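Thursday, June 23, 2022
Bench notebook, gas price index, Brarotstead

Present: me, Delia Espinoza, Uriel Salinas (by phone, from a car, with the indicator going the whole time). Valentina Lagos joined for the last bit.

1. Where the spot assessment stands

Re-ran the trial assessment for the April window with the revised cargo filter. Of 100 reported bids, offers and deals in the set, 87 survive. Last version kept 12 fewer than that and Delia complained, correctly, that we were tossing anything a trader had typed in a hurry. The new filter accepts a missing loading port if the delivery window and volume are both there. It still throws out anything where the price is quoted "as discussed".

The daily number is calmer. Whether it is calmer because it is better or calmer because we have averaged the life out of it is the thing I'm supposed to be working out, and I've put it off in favour of tidying the column names. They are very tidy.

Two days in the window still have no deals at all, only bids. Current rule: carry yesterday's value and nudge it by the move in the nearest futures month. Uriel thinks the nudge is a fudge. It is. Every published assessment has one somewhere and ours at least gets its own line in the methodology.

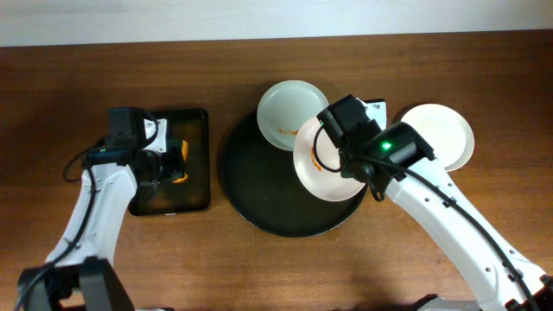

2. Freight

Netbacks are still the ugly part. To compare a cargo delivered to one terminal with the same cargo delivered elsewhere we subtract a freight estimate, and the estimate comes from the Torumo sheet, which Cristóbal Gallardo built and then left for the storage team without labelling the tabs. There is a tab called "use this one". There is also a tab called "use this one (old)", and the second has the later dates.

Spent the morning working out the following, so write it down before I lose it:

Charter rate is in US dollars per day, round trip, including ballast leg. Boil-off is a percentage of full cargo per day, laden only. Canal toll is a flat number typed over a formula, so it does not change with vessel size. Port costs are at both ends, except where they're at one end.

I replaced the typed-over toll with a proper lookup. The netback for the larger vessels moved more than I'd like. Checked it by hand on paper with a pencil and got the same answer, then checked it again after lunch and got a different one, having used the wrong heating value. Third go matched the first. Leaving the lookup in.

Boil-off on the ballast leg is still ignored. Real ships keep some heel aboard to stay cold and that gas isn't free. Delia has an argument for treating it as a fixed volume and I have an argument for treating it as a share of tank size, and we've each heard the other's enough times to give it for them. Try both on the same voyages and stop talking.

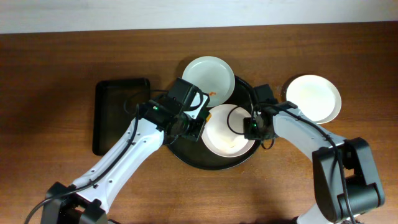
3. Units, again

Found another cubic metre problem. The Geerts feed gives volume in cubic metres of liquid. The Flidov feed says "m3" and means gas at standard conditions, except for a run of rows where it plainly means liquid, going by the size of the ships. A full cargo shows up as something you could take home in a trailer, or else as a decent share of the ocean.

Fix for now: anything outside a plausible range for one vessel gets flagged and held for a human. 40 rows flagged on first pass. I went through the lot. Most were the liquid/gas mix-up, a few were two part-cargoes entered as one, and one was a date sitting in the volume column. I have named the flag column "m3_really". Uriel has asked me to rename it before anyone outside sees it. 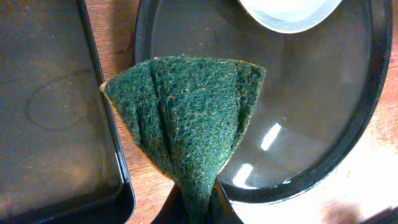
The range is set by hand at present and I don't love that. If the small-scale trade picks up, a perfectly honest little cargo will land below the floor and sit in the held pile until someone remembers to look. Put the floor in the config file with a comment. Also convert everything to energy at the door instead of halfway down the pipeline, so there's one place to be wrong.

Energy conversion needs a source-by-source heating value. We've been using one value for all of it. Lean and rich cargoes differ enough to show up in the price per unit of energy, and a buyer who has paid for rich gas is unlikely to be charmed by our simplification.

4. Does it track anything

Valentina came in with the comparison she has been promising. She lined our trial series up against the oil-linked contract formula and against the North American hub price plus liquefaction and freight. Over the window we follow neither very closely. She considers this encouraging, on the grounds that a local benchmark ought to say something the other two don't. Uriel's view from the car was that noise also says something the other two don't.

Both fair. The test we agreed on is dull and probably right: drop one reporting company at a time, recompute, and see how far the daily number moves. If losing any one reporter shifts it badly, we have that company's opinion with a decimal point on it and should say so. I'd bet on at least one bad one. The reporting pool is thin, the same desks turn up on both sides of a good many deals, and the quiet days lean on whoever bothered to send an email.
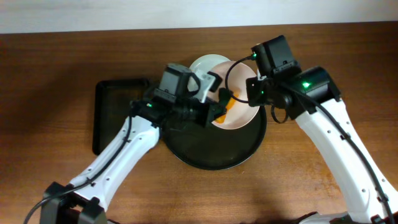
Also need a position on late reports. Delia wants a hard cut-off at the close of the window. I'd accept late ones into the archive but keep them out of the published value, which gives us two series and a permanent obligation to explain why they differ. Parked. Nélida Paredes has to sign off on the methodology text anyway and she'll have a view, likely in the margin, likely in capitals.

To do

Drop-one-reporter run, full window. Me.
Heel as fixed volume vs share of tank, same voyages. Delia and me, separately, no conferring.
Heating values by source. Uriel, when parked.
Rename the Torumo tabs. Ask Cristóbal which "use this one" he meant.
Rename m3_really. Low priority.
Floor and ceiling into config.
Draft paragraph on no-deal days for Nélida — keep the word "fudge" out of it.

Backup of the April set is on the shared drive under my initials. The copy on the desktop has the old toll in it, don't use that.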